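Ticket 358: Hand gripper drops thin plastic bags, visitor day demo
Status: Resolved
Priority: High (demo scheduled)
Opened by: Vasanthi Majumder
Assigned to: Hamish Merrick
Site: Rikcombe, demo room
Opened: 2021-02-02

Problem as reported

The visitors from Wemeo are here on Thursday. Station 2 on the tour is the hand-held gripper, where a guest squeezes the handle, picks up a plastic bag and moves it across the table to a tray. In this morning's run-through the gripper lost the bag on most tries. It either slid out of the pads on the way up or never got caught in the first place. Rigid items (tape roll, small carton, marker) are fine on the same unit. Belmiro tried it as well and got the same result, so I don't think it is my technique.

The unit is number 6. It worked with bags at the June open day. I don't know what has been changed on it between then and now.

I need to know by end of day Wednesday if this station stays on the tour.

Vasanthi

Comment, Hamish Merrick

Can you tell me which bags you are using? And does the gripper close all the way when there is nothing in it? Hold a sheet of printer paper between the pads, squeeze fully and pull on it. If the paper slides out with no drag, the pads are not meeting.

Comment, Vasanthi Majumder

Bags are from the new carton Rosário ordered, the thin ones. The old carton ran out. Paper test: it drags at the bottom of the pads and is free at the top. Same thing three times.

Comment, Hamish Merrick

OK, that sounds like two things at once. The pads are touching low and open at the tips, and thin film is the first thing you would lose with that. A carton or a tape roll is thick enough that you wouldn't notice.

Please don't adjust anything yet. I'll come over after lunch with the pad kit.

Work log, Hamish Merrick

Step 1. Checked the linkage. Wiggled each arm by hand with the handle released. No side play I could feel at any of the bushings. No cracks in the arms. Wiped everything down with a dry cloth. No oil used, none needed.

Step 2. Checked the pad screws. Upper screw on the left pad was loose by almost a full turn. The rest were tight. With the upper screw loose the pad can lean back under load, which matches the paper test. Tightened it and repeated the paper test. Better, but still some slip at the tips.

Step 3. Checked the pad faces. Both were shiny, with what looked like tape residue on the right one. Cleaned with isopropyl on a lint-free wipe and let them dry. Paper test now drags evenly from top to bottom.

Step 4. Tried the bag again on the demo table. The approach matters more than I expected. Going for the smooth, rounded part of the bag failed four times out of five, even with clean pads. The film just moves away. Going for a bunched edge, where the folds stand up in ridges, worked every time. 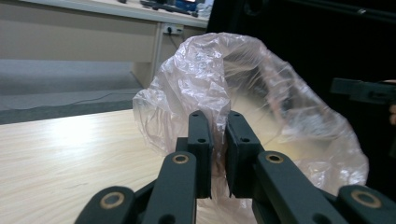 Step 5. Tried the spare pads from the Matos kit. They are softer and hold film well, but they are also wider, and on this unit they rub at the inner edge when fully closed. Took them off and went back to the originals. If anyone wants to use the Matos pads later they will need trimming first. I left them in the kit bag with a note.

Step 6. Ran 50 picks with the original pads, using the bunched-edge approach. Lost two. Both times I had closed before the film was far enough between the pads.

Step 7. Checked the pick counter in Zendero against my own tally. It showed 243 on the unit before I started and the right total afterward, so logging is fine and nothing needs fixing there.

Result: unit 6 is good to use. Leave the station on the tour.

Comment, Vasanthi Majumder

Thanks. I tried it after you left and got it first time. Then I handed it to Anong without telling her anything and she lost it twice, going for the middle of the bag. So guests will do that too. Do we need a sign, or do we just tell them?

Comment, Anong Chaimongkol

I would tell them. At the last visit people didn't read the signs, they picked the thing up and started squeezing. I'm hosting the station, so I'll do one pick first and talk through it, then hand it over. Suggested wording:

"Look for a place where the bag is already wrinkled. Get the tips on both sides of the wrinkle. Close slowly, wait a second, then lift."

I can fluff the bag between guests so there is always a good fold facing them.

One other thing. The overhead light leaves a bright patch on the table, and with a see-through bag it is hard to tell where the film ends if you put it right there. Can we keep the bag a bit to the right of the glare?

Comment, Hamish Merrick

Wording is good. Yes, keep it to the right, against the black it is much easier to see the folds.

Please also check the upper screws at the start of the day. I put a hex key in the tray. Snug is enough, the pads are plastic and the holes will strip. I did not use thread lock because I may want the pads off again next week.

Comment, Rosário Carrilho

The bags: I ordered the thin ones because the supplier was out of the others. Heavier ones are on back order with no date. We have plenty of the thin ones for Thursday, but a bag goes limp after a lot of handling, so swap it when it stops holding a fold.

Comment, Vasanthi Majumder

Noted, I'll put a stack under the table. Tour order is unchanged. Station 2 gets ten minutes per group. Belmiro has the second gripper as a backup, same pads, and he will run the paper test on that one too.

Comment, Belmiro Quintela

Paper test done on the backup. Even drag all the way up. Screws were tight. Pads cleaned anyway.

Comment, Vasanthi Majumder, after the visit

Both groups went through with no trouble on unit 6. A few missed picks, mostly from closing too early, and they all got it on a second or third try. One guest asked if it could open the bag as well as pick it up. Anong said she would pass that on, so consider it passed on. Backup not needed.

OK to close from my side.

Closing note, Hamish Merrick

Cause: loose upper screw on left pad and dirty pad faces, made worse by thinner bags.
Fix: screw tightened, pads cleaned, pick method changed.
Follow-up: add the screw check and paper test to the setup sheet for visits (Hamish). Trim one set of Matos pads and test on the backup (Belmiro). Bag opening to be raised as a separate ticket.

Closed.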